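Stop retraining, read your logs first

I maintain the planner side of a kitchen manipulation stack called Parna. Small team, too many branches. And I want to argue for something boring, which is tooling. Specifically the stuff between the policy and the motors that gets written in one afternoon and never looked at again.

Last December our knob-turning task dropped off a cliff. Same checkpoint, same sim, same seeds. The first reaction in the channel was more data. Second reaction, bigger model. We burned most of a month on that. Collected 1,727 new episodes, retrained twice, got a curve that wiggled and went nowhere.

The bug was a timestamp. Our logger stamped wrist frames when they were written to disk, and the controller stamped joint states when they were read. Under load the two drifted 184 milliseconds apart. So the policy was being trained on pictures of where the arm used to be. Of course it overshot. You could of handed it ten times the data and it would have learned the same lag, only more confidently.

Fixing it took 28 lines. I'm still annoyed.

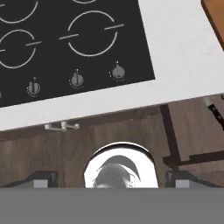 Why not let the policy learn around the delay?

Because the delay isn't constant. It moves with disk load, with how many viewers somebody has open, with whatever else the machine is doing. A network can soak up a fixed offset. It can't soak up one that depends on a colleague's browser.

People push back on this. They say a good learned system should be robust, and hand-checking clocks is old thinking. Fine. I like learned systems, I work on one. But robust to what? Lighting, sure. Knob shape, countertop texture, a different camera angle - randomize all of it. That is the world being messy and the policy has to cope. A broken clock is our mess. Training through it means paying GPU hours to hide a bug, and then the bug changes and you pay again.

Same story with planners. We used to replan on a fixed timer and drop any plan that came back late. Silently. No counter, no warning, just a bare return statement. When I finally added a counter, a single overnight run showed 167 dropped plans. Each one meant the arm kept following an old path toward a knob it had already decided to approach differently. In the videos it looked like hesitation. Somebody wrote "policy uncertain here" in the notes. The policy was fine, it just never got asked.

What I'd like is pretty modest. Stamp everything at capture. One clock. Count every dropped message and put the count on the same page as the success rate, not in a seperate dashboard three clicks away. Replay a logged episode through the full stack before anyone is allowed to say the word "retrain". We have a replay tool now, named Wallalitz for reasons lost to history, and it is ugly and slow and has found more failures than any ablation I've run.

It does cost something. Replay adds time to every merge and the newer people hate it, I get the messages. There's also the real problem that replay is open loop, so it won't show you what the arm would have done next. You still need closed-loop sim for that. Do both. Replay first though, it's cheaper and you can step through it one tick at a time.

Next on my list is the gripper driver, which has its own clock. Naturally.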